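Week six without caffeine

I stopped drinking coffee in April. I had been having five cups on a working day, the last one at four in the afternoon, and I was awake most nights until one. My doctor in Farimham didn't tell me to quit. She asked how much I drank, I told her, and she wrote it down and looked at it for a while. I went home and added it up myself. With the big mug I use, I was getting close to 600 milligrams a day.

I did not quit all at once. I tried that two years ago and was in bed with a headache by the second afternoon. This time I dropped to 300 milligrams for a week, then to one small cup in the morning, then to half decaf, then to decaf. The whole thing took a month. I kept a list on the fridge with the date and the number of cups, and a column for headaches.

The headaches came anyway, but they were dull ones. They sat behind my eyes from late morning until supper and I could work through them. The tiredness was worse. In the third week I fell asleep on the bus home and woke up at the Stedow depot, two stops past the end of what I think of as the route. The driver let me ride back.

Sleep took longer to change than I expected. For the first two weeks I was tired all day and still awake at midnight, which seemed unfair. Then one Sunday I went to bed at ten with a book and didn't get past the second page. Since then I have mostly been asleep by eleven. I still wake up at five some mornings, and I don't know what to do about that yet.
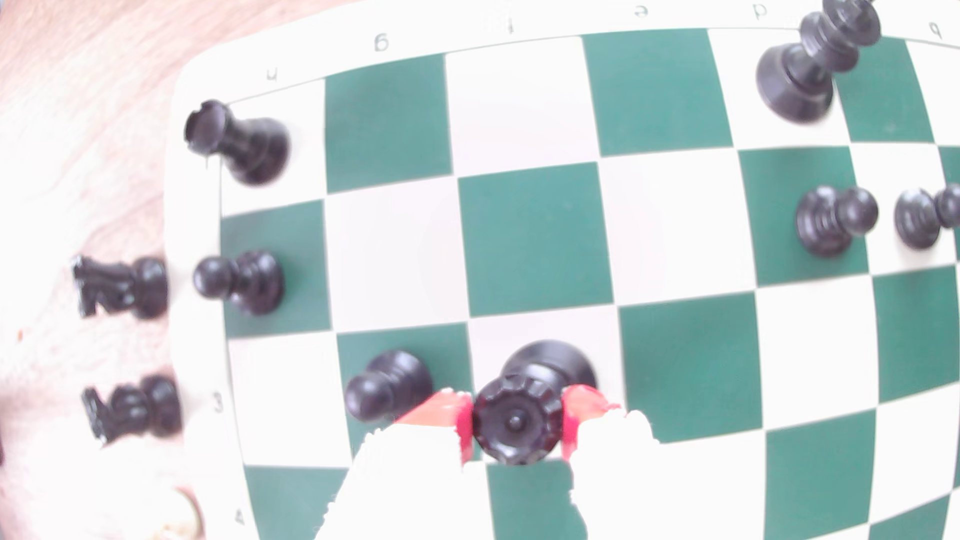
Zahira Lumenta wrote under my last post that she went through the same thing and that I should watch the decaf. It still has some caffeine in it, she said, and she had been drinking six cups a day thinking it was free. When she cut back to one, the five o'clock waking stopped. She also said to check my headache pills, as some brands put caffeine in them.

I checked. The pills in the bathroom cabinet had it, and I had been taking two of them on bad days. I have switched to plain ones. I'm down to two cups of decaf, both before lunch, and I'll see if that makes any difference to the mornings.

As for what to drink in place of it, I have tried a fair number of things. Chicory is fine with milk and not good without. Rooibos tastes like a warm cupboard to me, though my sister likes it. The barley drink from Verhoeven comes in a tin and costs more than the coffee did, but it is the closest in color and it gives me something to do with the kettle. I have one at three o'clock, when I used to go down to the machine at work.

That walk to the machine was the part I missed most. It took 15 minutes if anyone else was there, and I found out most of what was going on in the building that way. For a while I stayed at my desk and felt left out. Now I go down with my own cup and fill it with hot water. A couple of people have asked what's in it.

My blood pressure was a little lower at the last visit. The doctor said that could be the caffeine or it could be the walking, and she wants another reading before she says more. I have been walking along the canal to Tastport after supper when the weather is decent, so I can't separate the two either.

I had one real coffee last week, at a birthday breakfast. It was good. My hands shook a bit until noon and I was up until half past one that night. I wrote it on the fridge list with the rest. The next appointment is in a few weeks and I'll post the numbers when I have them.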